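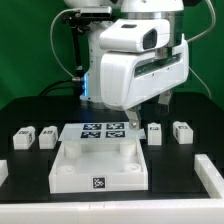 A white robotic arm with its gripper at the edge of a frosted plate.

The fortress problem

Rook endings with pawns on one side remain the most common source of dropped half points in club chess. Arwel Humphreys, who coaches at the Dravent club, has sorted 242 of them from league score sheets. In 107, the defender reached a position that could be held and then lost it.

The usual error is passive rook placement. With three pawns against two on the kingside, the defending rook belongs behind or to the side of the pawns, where it can give checks. On the back rank it can only wait, and the attacking king walks in.

Humphreys also looked at clock times. Most of the losing moves were played with under five minutes left, often straight after a pawn exchange. Players had learned the Philidor position but did not see that the exchange would lead to it.

His training set, used at Groltidel since May, has 50 positions. Each is played out twice, once from either side, at a fixed rate of ten minutes. No engine is allowed until both games are over.

Mavis Ferreira worked through the set before the autumn league. She held four of six rook endings, having held one the season before. She still finds the two-pawn cases with a rook's pawn hard to judge.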